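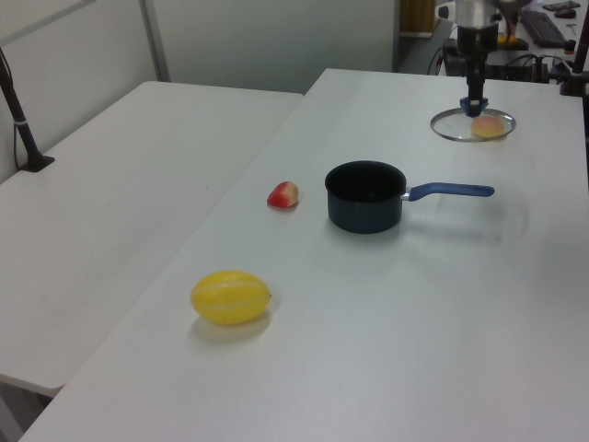

Notebook, 9/13/19: Kenance saucepan and produce set

Purpose: settle the kitchen prop list for the Corrigan room before the order goes to Jedgate. Everything was laid out on the white tables.

Saucepan. Long blue handle, dark interior, separate glass lid with a metallic rim. Kept. The dark inside gives good contrast with the produce and the blue handle is easy to find against white. Weighed without lid: 550 g. With the shop tape still on the base it had read 570 g, so the figure in the May sheet is wrong and should be struck.

Lid. Transparent, hard to pick out on a white surface when the overhead lights are on. Glare moves with viewing position. Left as is for now. A gray mat under it would help, but the mats are still at Plidden.

Produce. The yellow melon rolls if set down crosswise to the table slope. Lay it lengthwise. The peach is fine anywhere. The small red and cream piece is listed as "apple slice" on one sheet and "strawberry" on another. Pick one name and correct both sheets.

Table. The second table sits slightly lower than the main one. Shimming is not worth the time. Do not place round items within a hand's width of the join.

Spacing. Cookware toward the middle, fruit kept well clear of it. Lid beside the pan, flat, knob up. Handle pointing to the far edge keeps it out of the way of sleeves.
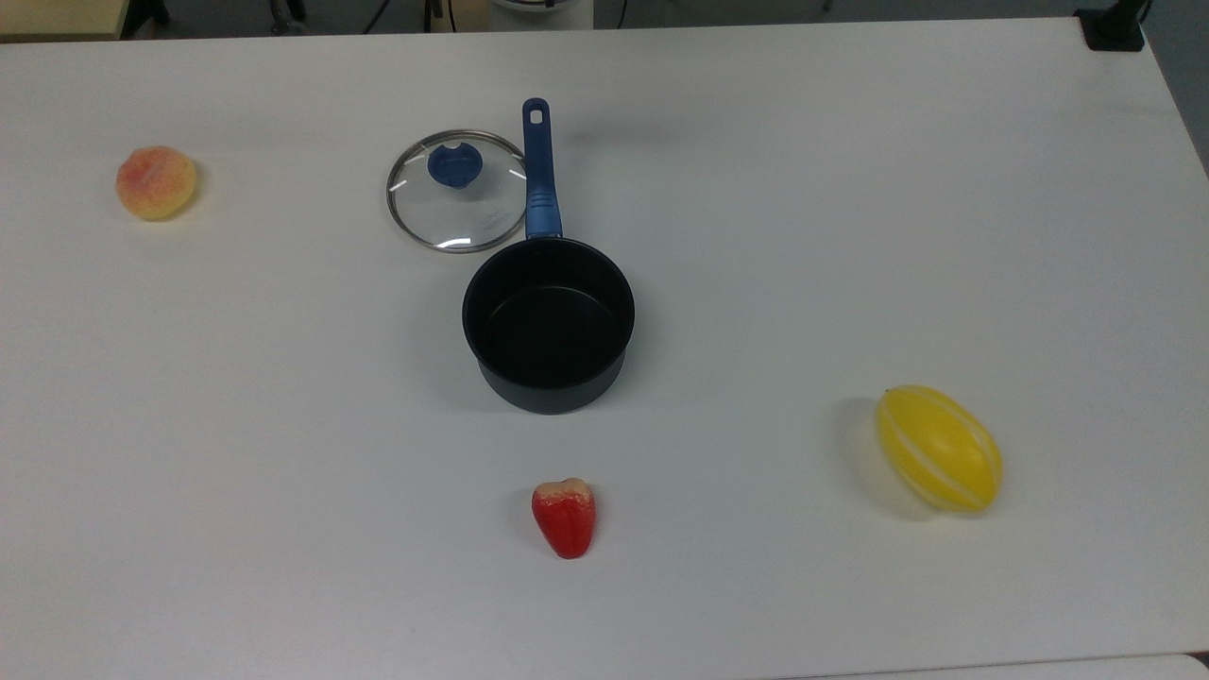 Bríd Scanlon would store the lid on the pan between sessions, to save shelf space and stop the rim picking up scratches. Agreed, with a cloth between the two.

Kai-wen Hsieh wants a second saucepan of the same size in case the handle bracket works loose. Added to the order, which makes 2 pans and 7 produce pieces.

Open items: strike 570 from the May sheet. Name for the red piece. Mats back from Plidden. Check whether Jedgate sells the lid separately.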